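March 2022, Renthorpe shop, table two

Callum, Tipene, whoever reads this next -- I'm writing it up before I forget which bits we settled and which we only argued over.

The tape grid has to be redone. I put it down by eye in one evening and was very pleased with myself, and now I'm paying for it! The lines wander, and where the tape has split there are ragged ends right where the fingers come down low. Venkatesh wants it drawn on with a paint marker. I'd still take tape (easier to move when we change our minds), but with a straightedge this time, and squares of 200 mm on the nose.

Speed stays at 20 percent for anything under the safe height, 80 above it. Please don't save over the slow profile again, Dougal. 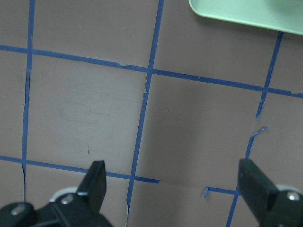
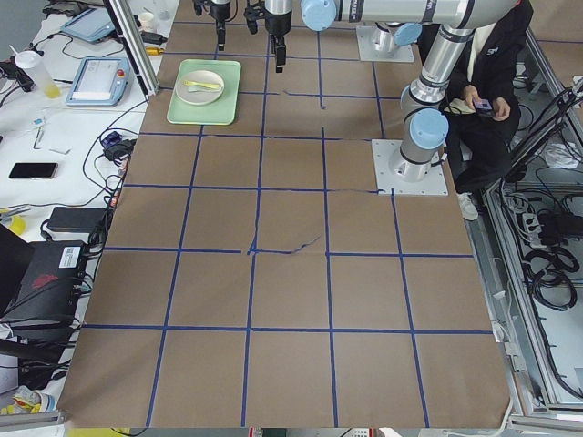
Photos: Murdo MacAulay / Pamalcombe build log

Tray first, then plate, then spoon is the order I'd like to teach. The spoon worries me most, it's such a skinny thing to pinch off a plate, and my first idea is to come at the handle from the side with the fingers wide open. Tipene thinks we should go for the bowl end. We'll try both.

Cable mess: yes, I know. I've ordered clips and a length of trunking from Voseck, and the power strip is going up on the extrusion. The pendants need hooks too, I'm fed up with shuffling them along the desk to find room for my laptop.

Logged 3,000 cycles on the near arm's test loop. Joint four has a faint tick at the end of its travel. Going to listen again with the compressor off.

Still to do: new tape, tray corners into the pose file, ask Callum for the long straightedge back.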